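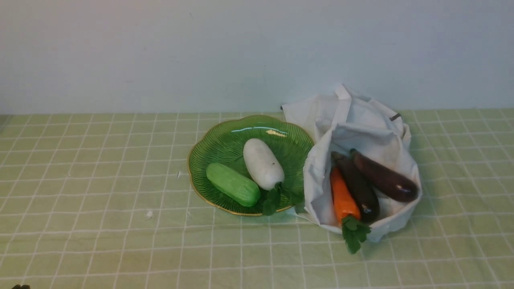
*Green scalloped plate with gold rim, shown with a cucumber and a white radish on the grid tablecloth.*

# Table and Plate Rental: Common Questions

Kestlow rents plates, tablecloths and table props for showers, shop displays, classrooms and photo shoots. If your question isn't covered, write to Ineke Goossens at the rental desk.

## Plates

**Is the green plate glass or plastic?**
Glass. You can see through it when it's held up to a window, and the ribs are part of the glass.

**Can I put it in the microwave?**
No. The rim has a gold trim, and no gold-trimmed piece should go in a microwave.

**What about the dishwasher?**
Hand wash only, please. Use warm water, mild soap and a soft cloth. Scouring pads take the gold off the edge. If you'd like to send plates back unwashed, scrape them and add the wash fee of $6 per crate to your order.

**How many do you have?**
We stock 307 of the green scalloped plates. The minimum order is six. For orders of 100 or more, reserve at least a month ahead. January is our slowest time and short notice is usually fine then.

**The plates show a lot of glare in my photos. Any tips?**
The glass is glossy and picks up overhead light. Move the plate toward a window and turn off the ceiling light, or hang a thin white sheet between the lamp and the table.

## Tablecloths

**Which cloth goes with the green plate?**
Most people order the Edau, our light green cloth with thin white grid lines. The plate is a much stronger green, so it still stands out. The Dekker is plain white and costs the same.

**Will it arrive ironed?**
Cloths are shipped folded, so expect some fold marks. Iron on low from the back side. Small wrinkles mostly drop out if you lay the cloth the night before.

**What if something spills on it?**
Blot it, rinse with cold water and put a note in the bag. Ordinary food stains are covered. Candle wax and burns are charged at replacement cost.

## Vegetables

**Do you rent imitation vegetables?**
Yes. They come in the Presby box, which has mixed pieces for table displays and play kitchens. They are not for children under three.

**How do I clean them?**
Wipe with a damp cloth and let them air dry. Don't soak them.

## Returns

**When are items due back?**
By 4 p.m. on the date printed on your slip. Please use the crates and dividers we sent.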